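Chambi bench group – minutes of meeting, March 8, 2025

Present: Yolanda Mamani (chair), Gyu-bin Ban, Halldóra Ravn, Rosaura Correa (minutes)
Apologies: Hermenegildo Arriaga

1. Minutes of the last meeting

Agreed with one change. Under item 4, "leader arms" should read "left leader arm". Rosaura to correct the shared copy.

2. Recording so far

Gyu-bin reported 3,016 demonstrations on the server, of which 1,396 have been checked and labelled. Checking is slower than recording and the gap is growing. Halldóra asked whether operators could mark bad runs themselves at the end of each one. Gyu-bin said the foot pedal already has a spare position for this but the software ignores it. Yolanda asked for it to be switched on before more people are trained.

Action: Gyu-bin to set up the pedal for marking bad runs.

3. Remote control

Halldóra has been driving both arms from the upstairs room. The delay is fine for picking up larger items. It is a nuisance when closing on anything thin, and operators tend to stop above the object and wait. These pauses end up in the data. Rosaura said the pauses should be trimmed afterwards. Halldóra disagreed – a trimmed run shows the arm jumping from one place to the next. No decision. Halldóra to bring a few runs of each kind to the next meeting.

The Iltska leader handles are stiff at the wrist. Two operators have complained of sore hands. Sessions to be kept short until the handles have been looked at.

4. Guiding by hand

Yolanda tried guiding the arms by hand for the tidy-up task. It gives smoother paths but the operator's sleeves and hands get into the camera view, and one person cannot guide both arms well. Agreed to keep it for teaching start positions only. All tidy-up runs to be recorded by remote control.

5. Tidy-up task on the marble bench

The written task sheet does not say which arm should go for which item, and operators have been choosing for themselves. Gyu-bin wants this left open. Yolanda would like the first block done one way so that the Trindex model can be compared with the older one. Agreed: for the first block, left arm takes the white device and right arm takes the battery. The roll of green tape is left for last. After that operators may choose.
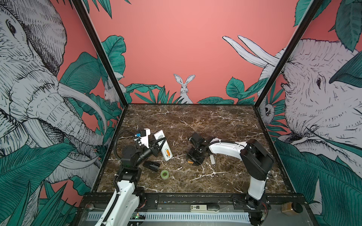 6. Veris visit

Visitors from Veris are coming in November and would like to try the controls. Yolanda will show one run first and then let them have a go at low speed. Limit of 8 people in the room. Halldóra to write a one-page guide covering the stop button, the pedal and where to stand.

7. Any other business

Rosaura asked who holds the spare gripper fingers. Hermenegildo is thought to have them. Rosaura to ask him.

Next meeting: same room, date to be sent round by Yolanda.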